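Wetier Replay and Label Tool
Set-up guide, part 4: Preparing two-gripper recordings for training

Before you begin

In this part you load the recordings, align the two grippers in time, and mark the grasp events. You need a finished calibration from part 3. If the calibration file is missing, the tool opens the recording but the button Align stays grey.

The computer must have at least 30 GB of free disk space. The tool writes its temporary files in the same folder as the recording, so please do not work directly from a memory card.

4.1 Load a session

1. Start the tool and choose Session, then Open.
2. Select the folder of the session, not the single files inside it. The tool finds the left and the right stream by itself.
3. Wait until both bars at the bottom are filled. A long session can need several minutes.
4. Check the names of the streams. If left and right are exchanged, press Swap now. After the alignment this button is no longer available.

Note: Sessions made with Rarevel firmware keep the finger opening in a separate file. Leave this file in the folder. Without it the video plays normally, but the opening curve is a flat line.

4.2 Align the two streams

1. Go to the first moment where both grippers close and open together. In our procedure this is done at the start of each session, before any object is touched.
2. Place the yellow marker on the left curve, at the point where the fingers are fully closed.
3. Do the same on the right curve.
4. Press Align. The offset is shown in milliseconds.
5. Play a short piece and look if the closing movement comes at the same moment in both windows.

An offset up to 700 ms is corrected automatically. When it is larger, the tool asks you to confirm. Confirm only if you have repeated steps 2 and 3 and have got the same value.

Caution: Do not align on a moment when only one gripper moves. The tool will accept the markers, but all later labels of the other gripper will be shifted, and this error is difficult to find afterwards.

4.3 Mark the grasp events

For each gripper there is a separate label track. The label words are the same on both tracks:

OPEN: the fingers are apart and do not hold anything.
APPROACH: the fingers move towards the object which will be taken.
HOLD: the object is between the pads and the opening value is stable.
RELEASE: the opening value grows again after a hold.

1. Select a track with the keys 1 or 2.
2. Move to the beginning of the event and press B.
3. Move to the end of the event and press E.
4. Choose the label and the object name from the list.
5. Save with Ctrl and S. The tool does not save by itself in this version.

Decide the label from the video and the opening curve together. A single picture can show where the fingers are, but it cannot tell if they are closing or opening.

The object name must come from the list. If you need a new name, add it in the file objects.txt and start the tool again. Use general names when you are not sure about the sort of the fruit, for example "small dark fruit". A name that is too exact gives more trouble to the perception model than a general one.

Note: When an object rests on a surface and is already between the pads, HOLD is still the correct label if the opening value is stable. It is not necessary that the object is lifted.

4.4 Check the object names against the video

Fruit and vegetables are good material for this check, because the colours are clear but the sizes are different.

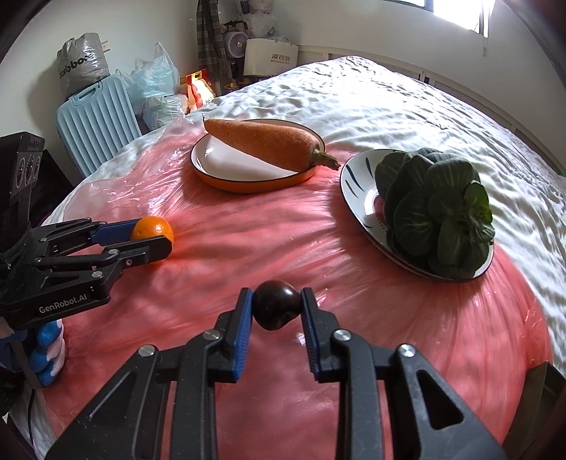
Two grippers at work in both views, with fruit and vegetables on the bed:

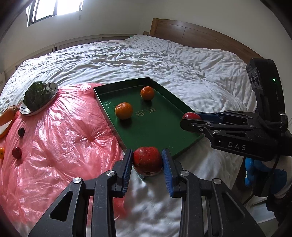 Gervásio Peixoto asks whether the APPROACH label is really needed, as in his sessions the policy learned the same with only three labels. He trained two models on 2000 episodes each and saw no difference for single objects. But when several objects were close together, the model without APPROACH went more often to the wrong one, so he has now put the label back. He also would like a shortcut to copy the last object name to the other track. For the moment this must be done by hand, with the right mouse button on the event and then Copy name.

4.5 Export

1. Choose Session, then Export.
2. Select the format Chornovol if the data goes to the training server, or Plain if you want to read it with your own script.
3. Leave the box Keep offset ticked.
4. Press Start and do not close the window before the message Export complete appears.

If the export stops with the message "open event on track 2", one event on this track has a beginning but no end. Go back to 4.3, set the end, save, and start the export again.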